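Sharada Nambiar is a soccer midfielder who plays for Hillo. She joined the club from Jetley in September on a contract of 4 years.

Club career

Nambiar came through the youth teams at Jetley and made 411 appearances for the club in all competitions. She was captain for nearly four seasons.
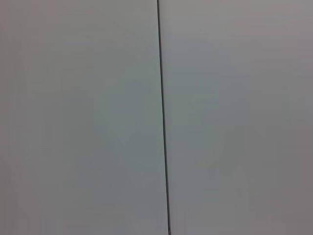
Join between two pale gray panels

At Hillo she has mostly played on the left - her role at Jetley was more central. She scored twice on her debut, a home win over Gbeho.

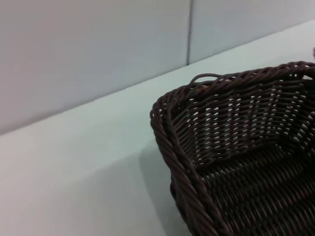 Style of play

Nambiar is left-footed and takes most corners. Bamier also tried to sign her.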